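4.3 Checking a scene before a planning run

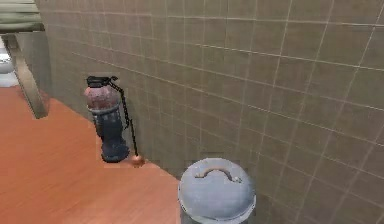
Figure 4-2. Bathroom scene in the Sevau viewer, tall container with chain at the wall.

Load the scene and let it settle before you call the planner. Objects joined by links, such as the chain and copper-colored ball in Figure 4-2, need longer to settle than single bodies.

1. Open Scene > Load and pick the bathroom scene.
2. Set Settle steps to 3,000. The default of 125 is meant for scenes with no linked objects.
3. Click Settle. The status bar shows Ready when all bodies are below the speed limit.
4. Turn on Show collision shapes. Check that the ball rests on the floor and does not cross the wall shape.
5. Click the tall container in the object tree. Under Links, set the chain to Passive. The planner will then leave it out of the grasp search but still check it for contact.
6. For the lidded bin, set Grasp target to Handle.
7. Click Save state.

Note: Grout lines and wood grain are texture only. They have no effect on contact or friction.

Note: The start view may leave out part of an object. The planner uses the full scene model, but the perception module works only from the rendered view. If you plan from perception, move the camera until the whole bin is in view, then repeat step 7.

Caution: Do not change the time step after settling. Saved link poses are tied to it, and the chain may jump on the first step of the run. Settle again if you have to change it.

If the status bar shows error 135, two shapes overlap at load. Move one of them away from the wall by hand – a small shift is enough – and go back to step 3.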